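Open day draws 300 to Drerelano robotics workshop

3 min read
14 shares | 4 comments

A small robotics workshop opened its doors to the public in November, and 300 people came through over the course of the day to see what its machines can do.

Drerelano, which has been based in the old dairy depot behind the bus station for the past two years, ran demonstrations from ten in the morning until four in the afternoon. Visitors were taken round in groups and could stop at five stations, with staff on hand at each one to answer questions.

The workshop trains small robot arms to do simple sorting jobs. It employs nine people and takes on students from the college each summer. Most of its paid work is for packing firms that want to know whether a low-cost arm could handle light goods.

Bronwyn Pryor, who manages the site, said the open day had been planned since the spring.

"People walk past and see the lights on late and they wonder what we do," she said. "We get asked at the shops. It seemed easier to let everyone in and show them."

The busiest station was the sorting table, where an arm was being taught to move a small block out of a tray and into whichever bowl it was told to use.

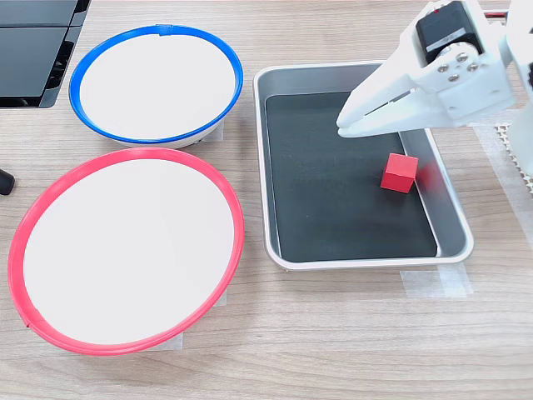 Groups were kept to 12 at a time so that everyone could get close enough to see. Even so, the queue went back to the front door by late morning, and staff put out extra chairs in the corridor for those who did not want to stand.

Kane Hollis, an engineer at the workshop, ran the table for most of the day. He told visitors that a person first guides the arm through the job by hand, over and over, and the computer learns from those recordings. The current set has 697 of them, made over several weeks by four members of staff.

"It is slow work and it can be boring," Mr Hollis said. "You pick the block up, you put it down, you start again. If you get sloppy in the afternoon, the arm learns to be sloppy too."

He said the arm managed the job 80 times out of 100 when it was last tested, and that the misses nearly always came at the point of picking up. The team wants a better score before it moves on to softer things such as bread rolls and socks.

Each demonstration lasted 45 minutes, including questions. Younger visitors were allowed to call out which bowl the arm should aim for, and a second session was added after lunch for families who had missed the first.
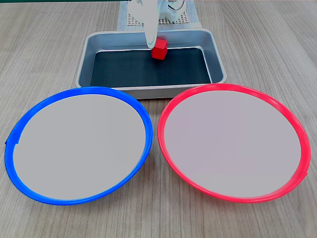 Questions from the public ranged from the cost of the parts to whether the arms would take jobs at the nearby warehouse. Ms Pryor said the firm had no contracts with the warehouse and that its machines were too small and too slow for that sort of work. Several people asked how the arm tells one place from another. Mr Hollis pointed to the coloured rims, one blue and one red, and said strong colours made it easier to give the arm a clear instruction. A red block does not have to go to the red side, he added, and the staff mix this up on purpose during training.

Ataahua Ruddock brought her two sons, aged seven and ten, after seeing a poster at the library.

"The little one wanted it to go faster," she said. "The older one asked more questions than I did. We were only going to stay for half an hour."

Other stations covered wiring, 3D printing and basic programming. The printing table ran out of plastic shortly after two o'clock and had to close early.

Entry was free. A collection at the door will go towards tools for the college's evening class, which meets in the same building.

Drerelano hopes to hold another open day next year and may add an evening session for people who work during the day. School groups can ask for a visit by contacting the front office.

COMMENTS (4)

Alby Stubbs
Went along at 11. Good day out but parking was hopeless, the depot yard was shut off and there was no sign to say so.

ashton_waaka
My daughter has asked for a robot arm for Christmas. Thanks for that.

Alby Stubbs
Does anyone know if the evening class is full?

K Hollis
Two places left as of this morning, Alby. Ring the office. Sorry about the yard, we will put a sign up next time.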